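The Calling Test

I paid for a "calling assessment" in the spring. It had 483 statements to agree or disagree with, and when I was done it told me I was a Shepherd with a Builder wing. My friend Jin-sol Jeon took the same one and she is also a Shepherd with a Builder wing. So is her brother.

Maybe we're all shepherds. I doubt it, though. The woman who runs the Trostiver weekends says more than 1,556 people have "stepped into their assignment" through it, and I'd like to know what that means on a normal morning with dishes in the sink.

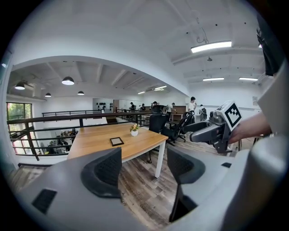 What Desmond said

Desmond Dvorak taught our Clondmont study group for nine years and never once used the word destiny. I asked him about it over coffee. He said if you want to know what you're called to, look at who phones you when things go wrong.

I don't fully buy that either. Some people get phoned because they can't say no – I was one of them for most of my twenties.
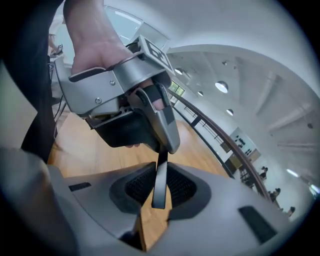

Still, his version is free, and it doesn't come with a 20 page workbook. The September weekend is already being pushed at me by email. I haven't signed up. Jin-sol has, and she's promised to tell me if they hand out a different animal.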